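3.2 Shelf risers and the placement of tall drinkware

The second group of items in the Erville study was tall drinkware: insulated cups, lidded tumblers and water bottles over a set height. In the first round of home visits these were the items most often found outside the cupboard. People kept them on the counter, on top of the refrigerator, or lying on their sides in a drawer. When asked, most gave the same reason. The cups did not fit under the shelf where the other cups were kept, and moving a shelf meant emptying it first.

We therefore looked at small freestanding risers, the kind sold for kitchen counters and desks. A riser adds a second surface without any change to the furniture. It also takes away height from whatever is stored beneath it, and this matters more for tall items than for mugs or bowls. The question for this part of the study was where people would put a tall cup when both levels were open to them and nothing else was on the riser.

A total of 82 households agreed to take part in this round. Two dropped out before the second week, leaving 80. Each household was given a two-tier wire riser and asked to keep it on a table or counter that was in daily use. They were told to use it as they liked. Each evening one adult filled in a short sheet that listed the items on the upper level, the items on the lower level, and anything tall that had been left standing next to the riser. Sheets with no drinkware on them were set aside. This left 713 sheets, of which 626 recorded at least one tall item on the riser itself.

The upper level was used for tall items far more often than the lower one. In most homes the lower level could not take a tumbler with a straw in it at all, and the few cases we have come from homes where the straw had been removed. Short items went to either level with no clear pattern. Several households wrote in the margin that they had tried the lower level once and then stopped, as the cup had to be tipped to get it out.

Position on the upper level was more mixed than we expected. We had assumed that people would push a tall cup against the back rail for support. Some did so. Others left it near the middle, where it could be picked up without touching the side panels. The Gilchrist sheets, which came from homes with young children, show more use of the back of the shelf than the Morneo sheets do, but the two groups also differed in the height of the table and we do not want to make too much of this.

The shape of the cup is a further point. Many current tumblers are wide at the top and narrow at the bottom, so that the lower part will fit a car cup holder. On a flat surface this gives a small base under a wide body. With an open wire surface the base can also sit unevenly between two wires. For this reason we used the Semeck pattern of riser, in which the upper tier is smooth and only the rails and sides are wire grid. Figure 4 shows a tumbler of this shape standing on the upper tier with the lower tier empty.

We did not record what the cups held. A full tumbler behaves differently from an empty one when the shelf is bumped, and a later round should note this on the sheet. 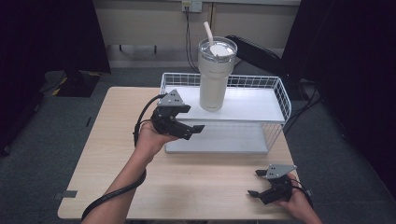
Figure 4. Lidded tumbler with straw, upright on the upper tier of a white two-tier wire riser.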